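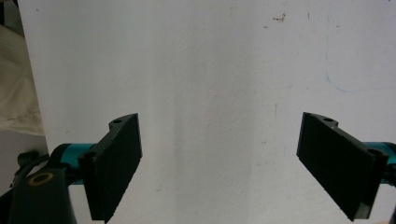
Plain white wall, two black pads.

Ximena Saavedra
OK friends, tick season thread! I grew up in Arancibia pulling these things off the dog and I still learned new stuff this April, so here goes.

Most tick bites don't make you sick. Really! But checking yourself the same day you've been outside is the best habit you can pick up.

Spots people miss: behind the knees, the belly button, the hairline, inside the ears. Kids too (mine wiggle the whole time, good luck).

Found one? Fine-tipped tweezers, grab it close to the skin, pull straight up, steady. No matches, no nail polish, please!

Then wash the bite with soap and water. I take a picture of mine and check it again every morning.

Fever, bad headache, or a rash that keeps spreading over the next few weeks = call your doctor and mention the tick.

Clothes go in the dryer on high for 10 minutes before the wash. I LOVE this one, it's so easy.

Walking the Fiven trail with 3 neighbors tomorrow, long socks and all. Come along!

Recent posts
Pollen is back in Bridum
Flu shot questions, part 2
Water bottles I take to Draltotetti
Sunscreen for people who hate sunscreen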